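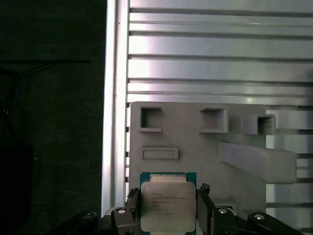
E5-1650 v3, the chip in question

senan_nc
Going back into my old tower, the one I call Notus. Do I need to pull the memory to get the CPU in, or can it stay? The board is still in the case.

toomtoom
Pull everything. Memory, card, the lot. You want room for your hands.

mjiang
Disagree. I've done 400 of these at work and never pulled memory for a CPU swap.

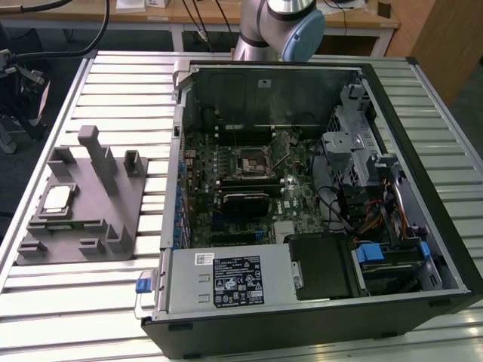 Socket prep matters more than clearance. Lay the tower flat so the chip goes straight down, and don't touch the pins. With the side panel off and the interior facing up like that, you can get at the socket fine with the memory left in its slots. I'd leave the expansion card alone too. Match the corner triangle, lower the chip, let go. No pushing.
- Muchen

toomtoom
400 at work is different from one at home. I bent pins on a board in October because a stick was in my way.

mjiang
Was it the stick, or did you drop the chip at an angle?

toomtoom
Bit of both.

senan_nc
OK, leaving the memory in. How much paste? The spreader on this one is a fair size.

lollusard
Pea in the middle. I use an X on the bigger ones, but either is fine. Clean the old stuff off the cooler first.

senan_nc
Thanks. Will do it tonight after 7 and post temps.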